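Notes for week 6: how we read starlight (and what goes wrong when we do)

Posted 22 May 2018

A few of you asked me to write up the spectroscopy lecture properly, as I went too fast in the second half and the board was a mess by the end. So this is me going over it again, more or less in the order I said it, with a couple of detours I skipped in class. Bring it with you to the lab session. You don't need to memorize the numbers, but you should be able to explain every step to a friend who has never taken a science class.

1. Where we left off

Last time we talked about brightness, and how little it tells you by itself. A faint star might be a dim one close by or a brilliant one very far off, and a single brightness reading can't tell those apart. I said then that we'd need a second kind of information, and the second kind is color - or really, color spread out so finely that you can look at each tiny slice of it.

Spread sunlight out with a prism and you get the rainbow you've known since you were small. Spread it out more, with a good grating, and you start to see thin dark lines crossing the rainbow. Those lines are the whole subject of this week. Everything else in these notes hangs off them!

2. Why there are dark lines at all

Think of an atom as a picky eater. Its electrons can only sit at certain energies, so it can only take in light that carries exactly the right amount to bump an electron from one level to another. Light of any other energy goes right past. The hot, dense, deeper layers of a star give off a smooth glow with every color in it. That glow then has to pass through the thinner, cooler gas on top, and the atoms up there help themselves to their favorite colors.

Someone asked a really good question here: doesn't the atom spit the light back out again? Yes, it does, usually very quickly. But it sends it off in some random direction, and most random directions don't point at your telescope. So in the line of sight you've lost light at that color, and you see a dark line. If you could look at the same gas from the side, with dark sky behind it, you'd see bright lines at those same colors. Same gas, same atoms, different seat in the theater.

The pattern of lines belongs to the element. Hydrogen has its set, sodium has its set, iron has an enormous and very annoying set. In the visible range, hydrogen's best-known lines sit at 656, 486, 434 and 410 nanometers. Our teaching spectrograph covers everything from 400 to 700 nanometers, so all four are in range, though the 410 one sits so close to the end that it can be hard to pick out.

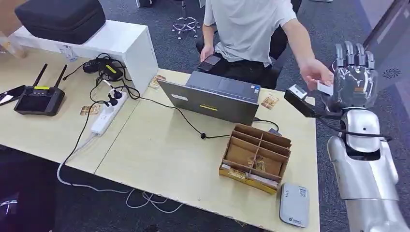

3. Strong lines don't mean lots of stuff

I want to spend some time on this one, as it's the mistake I see on nearly every homework set (and I made it myself for most of a year as a student). You look at a star, you see huge hydrogen lines, and you write down that the star has a lot of hydrogen. Then you look at the sun, see rather modest hydrogen lines and very strong calcium ones, and you write down that the sun is mostly calcium. It isn't. The sun is mostly hydrogen, like nearly every star you'll meet in this course.

What's going on is temperature. The visible hydrogen lines only form when the electron has already been lifted to the second level before the light comes along. In a cool star hardly any of the hydrogen is in that state, so the lines are weak. Heat the gas up to something near 10,000 kelvin and you get plenty of atoms in the right state, and the lines are gorgeous. Heat it a lot more and the hydrogen loses its electrons altogether, and a bare proton can't absorb anything in that pattern. So the lines grow, peak, and fade again as you go from cool stars to hot ones.

That's why the spectral classes run in such a silly order, by the way. They were first handed out alphabetically, largely by how strong the hydrogen lines looked, and then got shuffled into temperature order later once people understood the physics. O, B, A, F, G, K, M. Make up your own sentence for remembering it. I'm not grading the sentences.

4. Lines that move

Now for my favorite part. If the star is moving toward you, all its lines slide a little toward the blue. If it's moving away, they slide toward the red. The size of the shift, divided by the original wavelength, equals the speed divided by the speed of light. That simple version works fine as long as the star isn't going at a good fraction of light speed, and none of ours are.

Let's do the one from class again. Take a line that should be at 600 nanometers. Suppose you measure it at 600.08. The shift is 0.08, and 0.08 divided by 600 is a bit more than one part in ten thousand. Multiply by 300,000 kilometers per second and you get 40 kilometers per second, moving away. A perfectly ordinary speed for a star in our neighborhood.

Look at how small that shift was, though. This is the bit I'd like you to be slightly alarmed by. If your wavelength scale is off by 0.08 nanometers, you've just invented a velocity of 40 kilometers per second for a star that might be sitting still. So before you say anything about motion, you need to know your instrument.
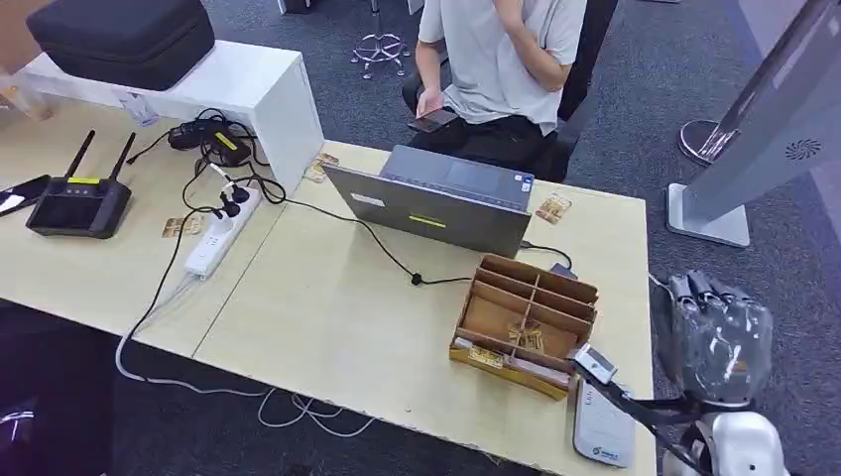

5. Calibration, or why we keep taking spectra of a lamp

A detector doesn't know anything about wavelength. It knows about pixels. Column 103 got this much light, the next column got that much, and so on across the chip. Turning columns into nanometers is your job, and you do it with a lamp whose lines are already known from the lab.

The steps go like this:

Take a lamp exposure before your star, with everything set the way you'll use it.
Take your star.
Take the lamp again, without touching the grating.
Identify at least 9 lamp lines, spread over the full range, and write down their column positions.
Fit a smooth curve through them and look at the leftovers.

Don't pick all your lines from the red end just because they're bright there (you know who you are). The curve will look lovely in the red and go wandering off in the blue, and the fit itself will never warn you. When I say look at the leftovers, I mean plot the difference between each line's true wavelength and what your curve says. You want a scatter with no shape to it. If it bends like a banana, your curve is too simple. If one point sits way off alone, you've probably matched it to the wrong lamp line, so go back and check that one first.

And compare the two lamp exposures with each other! If the lines drifted between them, the instrument flexed or warmed up while you were observing. A small steady drift can be handled by averaging the two. A big one means taking the data again.

6. One more motion to take out

Even with a perfect scale, you're standing on a planet. Earth goes around the sun at nearly 30 kilometers per second, so a star near the plane of our orbit can seem to come toward us in one season and run away half a year later, all on its own account doing nothing. A spectrum you took in April and one you take in the fall can't be compared until you've corrected both to the sun's frame. The software will do this if you give it the date, the time and the star's position. Please check that the time is universal time and that the sign makes sense. I've seen the correction applied backward, which doubles the problem.

The spin of the Earth matters too, but at most by half a kilometer per second, and for the lab you can leave it out. If you're chasing planets, you can't leave out anything.

7. Width

We only had a minute for this in class. Lines have a width as well as a position, and several things can make them wide. Hot atoms rush in all directions, so each one absorbs at a slightly shifted color and the line smears out. High pressure does it too, by jostling the atoms' energy levels, and that's how we tell a compact star from a puffy giant at the same temperature. A fast-spinning star has one edge coming at us and one edge leaving, so its lines get broad and shallow. And your spectrograph adds some blur of its own, which you can measure from the lamp lines.

For the lab, please work through these before you arrive:

Find the shift you'd see in the 656 nanometer hydrogen line for a star approaching at 40 kilometers per second.
Sketch how the hydrogen lines change between a cool star and a very hot one, and write two or three sentences saying why.
Explain how you could tell a fast-spinning star from two stars orbiting each other, if you were allowed as many nights as you wanted.

The last one has more than one good answer. Have a go at it even if you aren't sure, and we'll start the session with whatever you came up with.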